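Katirville extends hours at recycling center

April 12, 2023

The recycling center in Katirville will stay open until 6 in the evening on weekdays, the town said on Wednesday. Until now it closed at 5, and many people who work in Nomov could not arrive in time.

The change was asked for in a letter signed by 965 residents. Soledad Orellana, who collected the names, said she is happy with the answer -- but she would like Sunday hours too.

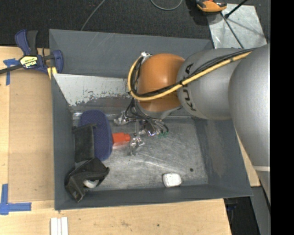 A large gray bin with scratched metal at the bottom.

Glass and metal are still free to bring. For old furniture the fee is $23 for each load, and this price will not change before August. Residents must show a paper with their address at the gate.

The town will look again at the hours after the summer.

Comments

Milagros Mansilla: Good news. I finish work at 5 and always I had to ask my brother to go.

Obi: And the paint cans? Last time they sent me back home with them.

Recent items
Wukedex store moves to Station Street
Water bills will come by mail again
School bus has a new stop in Nomov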